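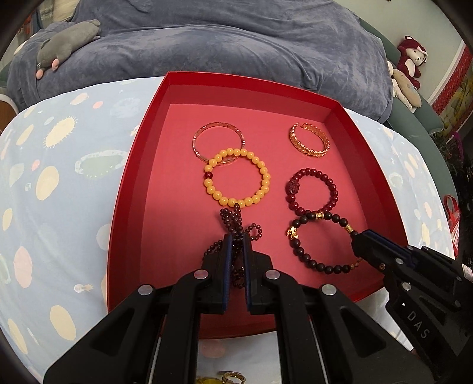

Le problème, ce n'est jamais de fermer la pince, c'est de savoir ce qu'on a pris dedans, m'a-t-on répondu avant même que j'aie sorti mon carnet. J'étais venue chez Wetano pour parler de comparatif, avec ma liste de questions bien rangée, et la conversation avait commencé dans le couloir, avec un café à la main et des patins de rechange dans l'autre.

Il faut dire que le sujet les occupe depuis avril. L'équipe essaie côte à côte plusieurs pinces tenues à la main, à deux mors, pour choisir celle qui servira ensuite à faire des démonstrations de gestes fins. Et pour les gestes fins, ils ont choisi les bijoux ! Je m'attendais à des cubes, moi, des boulons, des choses sérieuses. « Un cube, ça flatte tout le monde, me dit ma responsable d'essais en riant. Un rang de petites perles, ça se dérobe, ça se replie, ça passe entre les mors. Au bout de deux minutes on sait à qui on a affaire. »

Je demande à essayer, évidemment. On me met une pince dans chaque main et je vise un bracelet de perles. Premier essai, je le pousse contre le bord du plateau (j'avais oublié qu'une pince, ça s'ouvre aussi sur les côtés). Deuxième essai, je l'attrape, je le soulève, il tourne sur lui-même et retombe. Mon interlocutrice reste très polie. « Vous serrez trop. Tout le monde serre trop. Sur les perles rondes, plus on serre, plus ça file. »

Du coup on parle des patins, longuement -- je crois que c'est son vrai sujet. Ceux de la série Merex sont souples et accrochent bien sur le métal, mais ils marquent vite et il faut les changer au bout de 200 prises. Ceux de Dutside durent plus longtemps, seulement elle les trouve « bavards » : on sent chaque perle passer, ce qui est agréable pour la main et très mauvais pour la tenue. Et un jonc fin, posé à plat ? « Là, c'est la pointe qui compte. Si elle est épaisse, vous grattez le fond et vous n'avez rien. »

Elle me montre son cahier d'essais, couvert de ratures. Une séance dure 30 minutes, pas davantage, après quoi le poignet fatigue et les résultats ne veulent plus rien dire. Ils en sont à 171 prises notées sur les colliers et bracelets, avec les abandons dans une colonne à part. Je lui fais remarquer que la colonne des abandons est bien remplie. « Oui, et c'est celle que je relis le soir ! Une prise réussie ne m'apprend pas grand-chose. Une prise lâchée à mi-hauteur, je veux savoir où étaient les doigts. »

Et travailler à deux mains, ça change quoi ? Beaucoup, d'après elle. Une pince tient le rang, l'autre dégage ce qui est posé à côté, et il faut éviter que les bras se gênent. Le modèle Luo, plus court, passe mieux dans un plateau à rebords, mais sa gâchette est dure et elle n'en voudrait pas pour une après-midi entière. Elle hésite encore. « Le mercredi je préfère l'une, le lendemain je préfère l'autre, ça dépend de ce que j'ai dû démêler. »

Je suis repartie sans nom de gagnante, donc, mais avec une crampe au pouce. La prochaine série portera sur les fermoirs, et elle cherche encore une façon de noter la force sans alourdir la poignée.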